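Clendgate Food Service Program
Course handout, Unit 11: Countertop steaming of filled and plain buns
Revised 30 August 2026

Scope

Electric countertop steamers with a perforated basket and a glass lid. Stacked bamboo steamers are treated in Unit 12. Read the section on condensate before the practical session.

11.1 Steam and heat transfer

Steam at atmospheric pressure gives up its latent heat when it condenses on the dough. One gram releases more than 2,000 joules this way, far more than the same mass of hot air gives up in an oven. The surface of the bun therefore sets quickly, stays pale, and does not brown. Sugar and milk in the dough affect flavor and softness but add little color at this temperature.

11.2 Loading

Perforations must stay partly open. Leave a gap between pieces - dough expands during the first minutes and pieces that touch will tear when separated. The Brasia dough formula used in this course (200 g flour per batch) is divided into equal pieces and proofed before loading. Fill the base to the water mark and bring it to a boil with the lid on.

11.3 Opening the lid

Switch off and rest the basket for 2 minutes with the lid in place. A sudden drop in temperature can wrinkle the skin of the bun, a fault listed as "collapse" on the Drarkero scoring sheet. Condensate collects on the inner face of the glass. Hold the lid by the knob and tilt it so that the far edge rises first and steam leaves away from the operator. Keep the low edge over the rim of the pot, and avoid passing the wet face across the buns.

The receiving plate goes on the table beside the steamer before the lid is raised. A smooth, slightly domed top is the target shape for plain round buns.
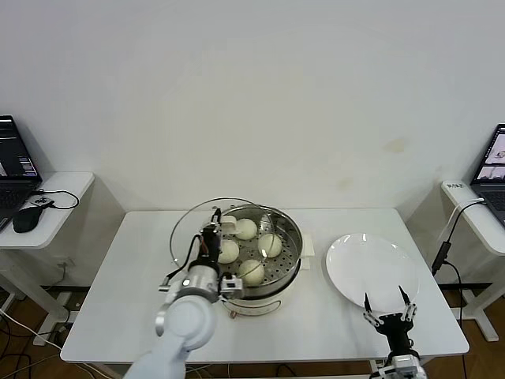 11.4 Transfer and holding

Set the lid down with the knob underneath. Lift each bun from the side with tongs, starting with the pieces nearest the rim. Do not press the top. Leave space between buns on the plate, and cover them with a dry cloth if service is delayed.

Reading: Eglītis, course reader, section on steamed doughs.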